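Swap shelf finds a home in the back room at Tandosdale reading room

Posted in: Out and about, Books, Tandosdale

If you've been into the Tandosdale reading room since the start of March you'll have spotted the change as soon as you got past the coat hooks. The old cardboard boxes have gone. The swap books, or at least the first batch of them, are now standing up like proper books, spines outwards, where a person can read them without kneeling on the lino. I went along for a nose round on opening afternoon and stayed far longer than I'd planned (there was shortbread, which didn't help).

A bit of background for anyone who hasn't followed this. The reading room sits over the Prestico shop on Helby Lane, up the stairs with the wobbly handrail, and it has had a swap box for as long as I've lived in the area. The idea is as simple as it sounds: bring a book, take a book. The trouble was that one box became two, two became seven, and by last winter you had to shuffle sideways to reach the kettle. When everything was finally tipped out and listed there were 107 books and booklets in there, plus a knitting pattern, a bus map and half a jigsaw.

So the decision was made to start again, and to start small. One table, one cloth, one desk organiser of the sort you'd have in an office for your paperwork, and only a handful of titles out at any one time. The rest wait their turn in the cupboard and come out in rotation.

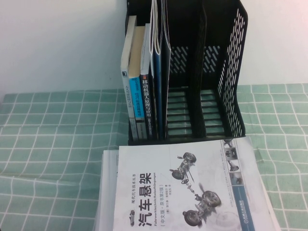 I'll admit I was doubtful when I heard. A handful of books! I've got more than that on my bathroom windowsill. But there is something to be said for it once you're standing there. With the boxes I used to dig for ten minutes, get dust up my nose and go home with whatever was on top. Faced with a very short row I read every single spine, including the ones I couldn't understand, and then picked one up that I'd never have looked at otherwise.

The first rotation leans heavily towards technical reading. That's down to a donation from the Szczepańska study circle, which used to meet in the same room and passed on its collection when it wound up. There are Chinese textbooks among them, one about artificial intelligence and another on mobile robots and what they're used for, as well as a couple of thin booklets. Not everybody's idea of a bedtime read, I grant you. The woman next to me was hoping for a thriller and said so quite loudly. On the other hand, a student who'd come in to get out of the rain was thrilled to bits and asked whether you could take two if you promised to bring two back. (You can. There's a notebook by the door to write it in.)

The whole refit came in under budget too. The reading room had 900 pounds put by from the autumn plant sale and has spent only a small part of it, mostly on bulbs for the ceiling lights and a tin of white paint. The rest is being held back for the window that won't shut, and anyone who has sat beside that window in January will be glad to hear it.

I had a long chat with the people setting up about how you stop books from slumping, a subject I didn't know I cared about until that afternoon. It seems everyone has a method. One school of thought says fill the holder up tight so that nothing can move. Another says you want to leave some room, otherwise people tug one out and three come with it. I'm in the second camp myself, having broken a toenail on a dictionary in just that way. 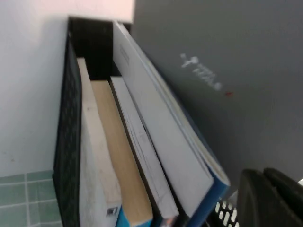
Tall floppy things are the real nuisance. A thick book will more or less stand up for itself, but notebooks and booklets sag the minute they're given any slack, and then everything beside them goes too. At home I keep mine between two heavy cookery books and hope for the best. The plan at the reading room is to keep thick and thin side by side and have whoever's on the desk straighten them at closing time, which is 5 pm at the moment and will go to 6 pm when the evenings get lighter.

There was some discussion about labels as well. The old boxes had none, and things went astray. I still have a guide to pond life that I'm nearly certain belongs to the swap, and I've had it so long that it would be embarrassing to bring it back now. The current thinking is no labels at all, just the notebook, on the grounds that a swap isn't a library and people shouldn't feel they're being chased. I agree with that, though I did notice one or two people looking unhappy. One gentleman had brought his own label maker along and had to put it back in his bag.

Speaking of libraries, there's a nice little display on the stairs about the history of reading in Tandosdale. The earliest mention anyone has found of books being lent out in the village is from 1790, when a Helby Lane draper kept a shelf for customers behind the counter and charged a farthing a week. It would be lovely to know what was on it. Sermons, probably, and perhaps something racier round the back. The display will be up until the stairs get painted, so catch it while you can and mind the handrail.

The room itself looks so much bigger without the boxes. I'd forgotten how light it is up there. The wall's been left plain, no posters, no noticeboard, and I hope it stays like that for a bit, although I know there are plans for a map. The table stands against it with its green checked cloth on, and you can get right up to have a proper look without anybody's elbow in your ribs.

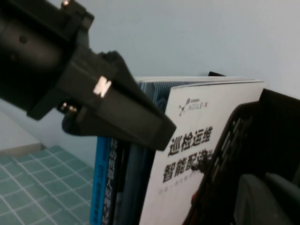 Now, how it works, because I've been asked by three different neighbours already and I gave them three slightly different answers. You turn up with something you've finished with. It can be in any language and on any subject, but it should have all its pages and it mustn't smell (this was said with feeling, and I gather there's a story). You write the title in the notebook, you put it in the holder if there's space or hand it to the desk if there isn't, and you choose something to take home. You don't have to bring it back. You don't even have to like it.

If you've nothing to swap you can still borrow, and you'll be asked nicely to return it within 60 days. And if you only want to sit and read for an hour with a cup of tea, that's fine as well. Tea is by donation, in the jar shaped like a pear.

The rotation changes on the first of each month. Next up will be gardening and natural history, then a mixed bag, then children's books in time for the school holidays. I'm told that there's a whole run of railway timetables in the cupboard which might be given a month of their own if enough people ask. I have asked. Please ask too!

They're also after more holders. The one on the table is doing well, but the hope is to have a small row of them eventually, one for each kind of book, so if you've got a desk organiser sitting in the loft from a job you left years ago, bring it in. Any colour will do. Magazine files are welcome too, as long as they're sturdy enough to stand without being propped against something.

What they don't need is any more boxes. I was asked to put that in and to put it plainly. Please don't leave boxes at the bottom of the stairs, either, as the Prestico deliveries come in that way first thing in the morning and somebody nearly went over one last month.

Before I left I helped to clear up the cups and had a go at smoothing the cloth, which has been folded in a drawer for most of its life and has no intention of lying flat. I got one side looking decent and the other side promptly rucked up. It wants an iron, or a good heavy atlas left on it overnight. I've offered to take it home and do it properly, but they want it on the table for now.
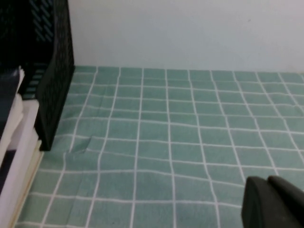 The green checked cloth, creases and all, on the swap table at Tandosdale.

I came away with one of the thin booklets tucked in my coat and no idea what most of it says, but there are diagrams, and I've had a very happy couple of evenings with them. It'll go back for the next rotation, along with the pond life book if I can slip it in while the desk is looking the other way.

The reading room is open every afternoon from 2 pm, up the stairs beside Prestico on Helby Lane. Entry is free. The bell at the bottom isn't working, so just come up.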